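Advice and Information > Home Care > Fabrics and Furnishings

Print this page | E-mail this page

Hanging and Caring for Large Dark Cloths

Halls, schools and private households often keep one or more large dark cloths for use as curtains, room dividers or display backings. They are bought for a single occasion and then brought out again for years. The guidance below was prepared by Imad Semaan for the Kanaan household advice service and applies to most black or navy fabrics sold by the metre. It does not apply to velvet, which should be cleaned professionally.

Before first use

Wash the cloth on its own in cold water before cutting or hemming. Dark dye is often loose when new, and cotton may shrink in the first wash. Add nothing to the drum except a small measure of liquid detergent; powder tends to leave pale streaks along the folds. Cloths treated to resist fire must not be washed at all until the supplier has confirmed in writing that the treatment will survive. The label should be kept with the cloth, preferably stitched into one corner.

Removing creases

A cloth that has been stored folded will show every line once it is under a strong light. Hang it the evening before it is needed and allow the weight of the fabric to do the first part of the work. Stubborn creases may be treated with a hand steamer, worked from the top downwards and held a little away from the surface. An iron may be used on cotton, on the reverse side and with a pressing cloth, as direct heat leaves a shine on black fabric that cannot be removed. 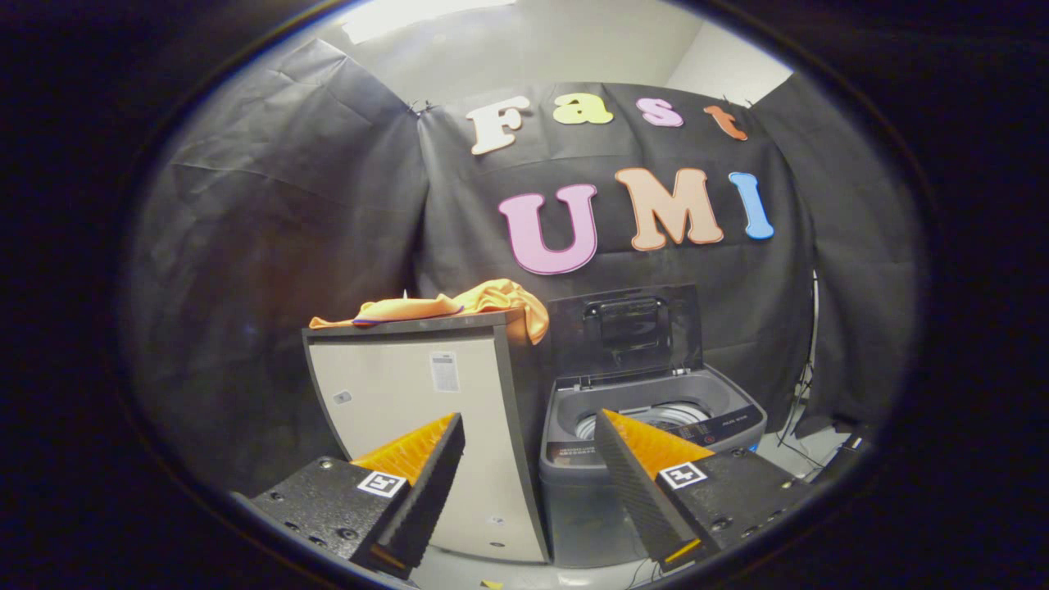
Pins should be placed close together along the top edge and should pass through the hem, where the fabric is double. Widely spaced pins cause the cloth to dip between them, and the strain will in time open small holes. For heavier cloths, a sewn channel and a pole are to be preferred. Where two panels meet, allow a generous overlap and pin the upper layer only at the top – a second row of pins lower down will pull the fabric out of line.

Lettering and decorations

Light items such as felt or foam shapes may be fixed with small safety pins or removable adhesive pads. Test any adhesive on the hem first and leave it overnight. Strong glues and double-sided carpet tape should be avoided. Should a residue remain, chill it with a wrapped ice pack, lift it with the edge of a spoon and wash the area in cool water.

Lint and dust

Brush the cloth downwards with a soft clothes brush before it is taken down. A damp rubber glove, drawn over the surface in one direction, will lift pet hair and threads. Chalk marks should be shaken out and brushed dry; water will set them.

Storage

Roll the cloth around a cardboard tube with the right side facing inwards, and cover it with a clean cotton sheet. Plastic bags hold moisture and are not suitable for long storage. If rolling is not possible, fold the cloth loosely and refold it along different lines every 3 months. Dark cloths should be kept out of sunlight, which turns black dye brown along any exposed edge.

Related items

Taking Up a Curtain Hem by Hand
Removing Candle Wax from Table Linen
Choosing a Clothes Brush
Airing Cupboards in June
Storing Blankets over the Summer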